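Ticket 531 — Prollora label printer skips every other label
Status: open, waiting on parts desk
Opened by: Ortuño sample room

Hello again, and thank you for being so patient with me on Friday. Our Prollora has started feeding a blank after each printed label. It began when we opened the new Clirnarine roll (800 to a roll, the small vial size). I cleaned the head, dusted out the feed path and, yes, turned it off and on more often than I'd like to admit.

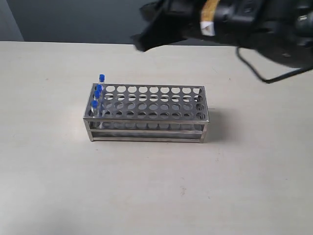

Steel rack and blue-capped vials, sample room bench.

I went through the menu this morning with a cup of coffee and your setup sheet. The gap setting was at 2, same as always, and the old roll still prints fine — I kept the tail end of it, bless it. Darkness is at 66. The Furken driver was updated in February, but we printed happily for weeks after that. 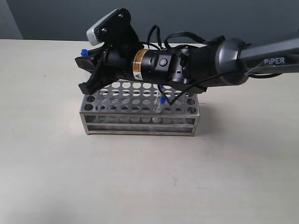 Labels and Media

Support reply, 3:40 p.m.: Thank you for such a thorough write-up! Please run a media calibration with the new roll loaded, then print a strip of ten and tell us where the blanks fall.

Update: calibrated twice. The blanks are fewer now, but I still get one every so often, usually near the start of a batch.

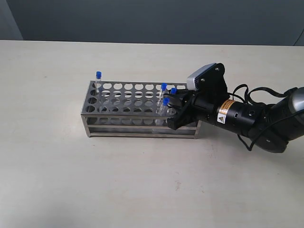
Can we keep using the old roll in the meantime?
Please do, and leave the new one in its bag until the replacement sensor reaches you.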